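Hernton Refurbished Towers: the Jakia and the Husto

Last updated 4/22/26

We love an old office workstation. They were built to be opened, and a second-hand one with fresh memory and a new drive will happily run a home server, a photo archive or a kid's first games for years. Every Jakia starts at 197 dollars with a keyboard, and the Husto adds 100 to that and gets you a bigger power supply (handy if you've got a graphics card in mind!). 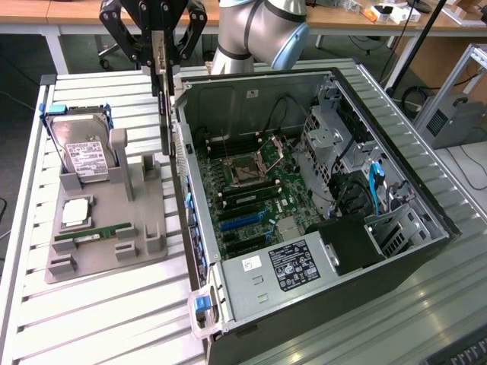
Rosaire Robichaud: Bought the Jakia in January for my family history scans, 2,000 of them so far, and it's so quiet I keep checking that it's on. My only grumble is the short power cord.

Fair call on the cord, and the longer one is now standard in both models. Colour choices are still black or black, sorry.

Memory is the upgrade we'd pick first. Going up a size makes a huge difference if you're the sort who keeps every browser tab open, and you can do it at your kitchen table in the time it takes to boil the kettle.

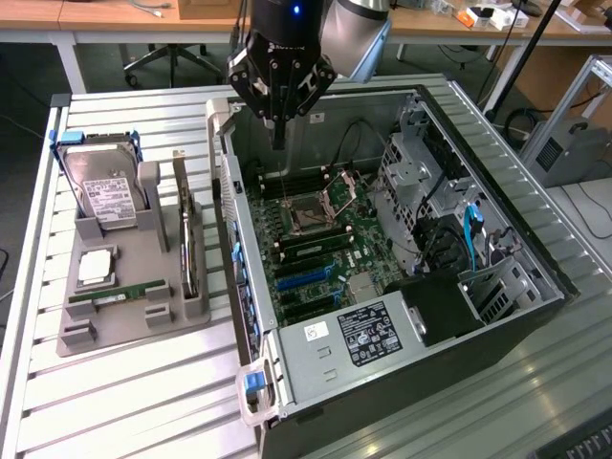

If you'd sooner have us do it, tick the box at checkout and we'll fit and test it before it ships. Either way the warranty stays whole, which we feel pretty strongly about.

Spare parts are listed under Vanhove, our name for tested pulls: covers, caddies, cables, fans.

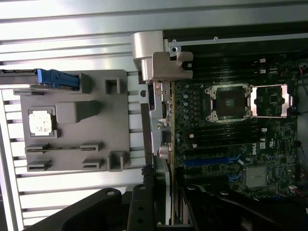 Workstation chassis, open, with blue latch.

Drives are sold separately, wiped and checked, and we'll happily talk you through which size suits. A plain hard drive is still brilliant value for backups,

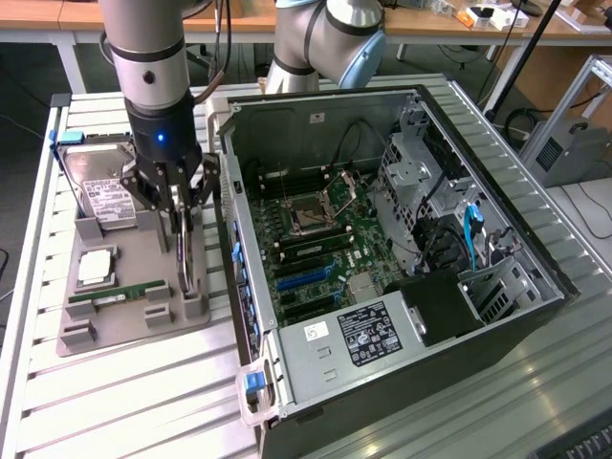
and a small solid-state drive for the operating system makes the whole machine feel years younger. Postage is free on orders over 200 dollars, and pickup from the Hernton counter is always welcome.

14 shares | 1 comment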